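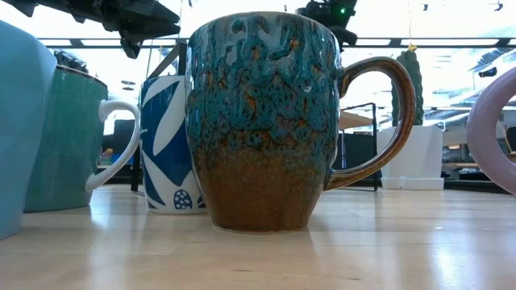

Drip-glazed mug, teal and turquoise over amber brown.

Nurniva Ceramics, Breda
The July mug collection is now open for advance orders. Each household may reserve up to 7 pieces.

Nurniva Ceramics, Breda
The drip glaze is applied by hand under the direction of Reto Lanz. The line where teal meets brown will differ from one mug to the next.

Nurniva Ceramics, Breda
Patterned blue-and-white, speckled green and pale pink mugs remain available. Orders are collected from the Slanina counter. Please quote reference 719.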